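Budgeting for a capture glove
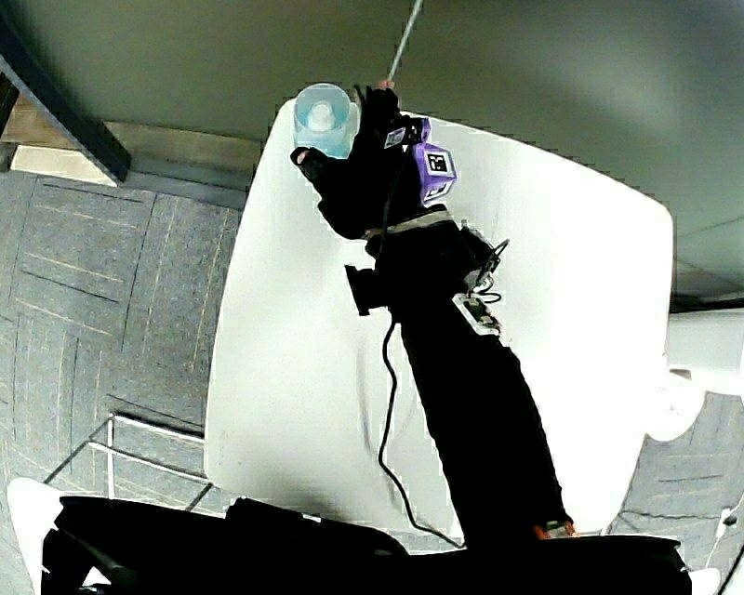 A capture glove budget, as I learned when I drew one up for the Gellimholm workshop, is mostly small parts! The Nollik glove came to 328 pounds, and I'd happily put 200 more aside for the bits that go with it: the purple marker cubes on the hand and wrist, the strap on the forearm, a long enough cable to cross the table. Plastic cups cost next to nothing (buy plenty). Hakim Hartono planned for 5 gloves and spent 2,464 pounds in all.

See also: Palto, Jugah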